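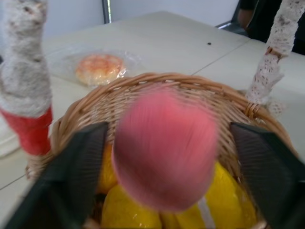
Wicker basket, left handle with the off-white wrap and the red sleeve. Yellow pieces inside, the round pink one on top.

2018-05-29

Subject: handle covers, second day. Basket from the Skutdale delivery.

Started at 8:30, alone until Uzma came at ten. The question is still the one from Bangash: can the handle of this basket be made softer for the hand without making it look like a repair, and will the cover stay in its place when the basket is carried full.

Basket empty, with the covers already on: 442 g. I weighed it twice because the first time the scale was standing on a pencil. Yesterday's value in the book was written by me without the red sleeve, so please do not compare the two.

The off-white wrap is pleasant to hold. It is fuzzy and has a little gray in it, and I think the gray is good, because a clean white would look dirty after one week in a shop. Uzma thinks the gray already looks dirty. We have written both opinions and Bangash can decide.

The red sleeve goes over the lower part of the handle, down in the direction of the rim. The reason for the sleeve was only to hide the end of the wrap, where it was starting to open. Now that I see it on the basket I like the color very much. It is near to a tomato red, and next to the light brown wicker it looks as if somebody planned it. I did not plan it. It was the piece of fabric that was lying in the Pleklow box.

One problem with the sleeve: it turns. If I take the handle and roll my hand forward, the sleeve goes with the hand and the seam comes to the outside. I tried a few stitches through the wrap, on the inner side. Better, but after ten minutes of carrying the seam was again not where I put it. Daniyal's idea is to sew the sleeve to the wrap before putting both on the handle together. I have some doubt if it can then still be pulled over the thick part near the rim. To try.

Filling. We used the yellow pieces, each in its plastic, and the round pink one. Total of the filling is 1,090 g. The plastic is slippery and the pieces move to the lowest place when the basket is tilted, so the load is never really in the middle. For our purpose this is good, as a customer will also not arrange the fruit. But when two people repeat the same test they will get a different balance, and I write this here so that we do not later discuss it for one hour like we did with the bread baskets.

Also the pink one is a bit too big for its place. When it sits on the yellow pieces it comes up as high as the rim and rolls when one is walking. I took it out for the stairs.

Carrying test, normal filling: corridor to the back door, down the stairs, up the stairs, back to the table. Wrap did not move. Sleeve turned (see above). The weave made some creaking noise on the stairs, mostly on the side of the left handle. I looked at the rim with the lamp and found nothing broken. The loop of wicker at the right handle is tight, I could not move it with my finger. At the left one I can't judge so well with the sleeve hanging over it. This is a point against a long sleeve: the person who checks the basket must be able to see how the handle goes into the rim. I propose to make it two fingers shorter.

Carrying test, heavy: same way, pink and yellow pieces out, sandbags in. Basket and load together 2,957 g. This is more than anybody will put into it, but Bangash asked for it. The wrap became flat under the fingers and came back only partly after lunch. One strand of the inner wall has a small mark from the corner of a sandbag, on the far side. It is our fault and not the fault of the basket. Next time put a cloth below.

Hands: no red line on my palm with the wrap. Without the wrap (yesterday, same way) there was a line and it stayed until I was at the bus. Uzma has smaller hands and says the handle is now a little too thick for her, she would like the wrap with one layer less. I agree for the thickness but I fear that with one layer the wicker can be felt through it.

Material used for the wrap on one handle: around 70 cm of the strip, the overlap included. I cut the first one too short and it is in the drawer under the vise, it can be used for a smaller basket.

Glue: none today. The Jetetti glue from last week left a hard yellow edge on the test rod and it could be felt through the fabric. I don't want it near a handle. If the stitches are not enough I would prefer to try a thin cord under the sleeve.

Cleaning: small tomato juice stain was put on a rest piece of the wrap (on purpose), then washed by hand with soap. It became paler but did not go out. The fuzzy surface keeps everything, also crumbs and the dust from the sanding corner. Please keep the basket on the shelf by the window and not next to the sander.

Open points
- sleeve shorter by two fingers, sewn to the wrap before mounting (Daniyal)
- one handle with a thinner wrap, for Uzma to try
- ask Skutdale if the handles can come with the bark side turned out, it would be smoother below the fabric
- wash test again with lukewarm water and more time
- write to Bangash about the gray, with a small cut piece in the envelope

Added 16:50: Daniyal sewed the sleeve on a rest piece of handle. It goes over the thick part if one wets it first. We let it dry during the night and look again tomorrow.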